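Shared kitchen news, March

The Holwood shared kitchen reopens this month after the winter break. Members asked for longer evening hours, so the room will now stay open until 9:30 p.m. The booking sheet is on the board by the stairs.

The spring meal drive starts the same week. Last year we sent out 1,145 meals, 334 of them to homes on the north side. The goal this year is 400 more than that.
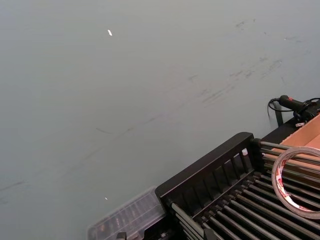

Cooks are needed for the early shift most of all. If you can chop, stir or carry, sign up with Nele Schwerdtfeger at the front desk. New cooks have to take the food safety class first. It is free and lasts two hours.

Dues stay the same. Please bring your own apron and knives, and label anything you leave in the fridge with your name. 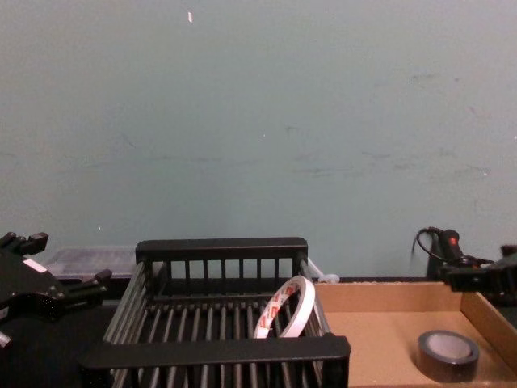

Everaldo Paiva is teaching bread baking again, with rye added this time. The class filled up fast last fall and there is a waiting list, so call before you come.

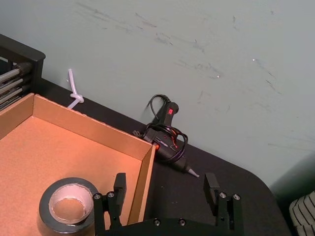

Cardboard box and metal rack at the black table.

Old keys stop working when we reopen. Trade yours in at the desk.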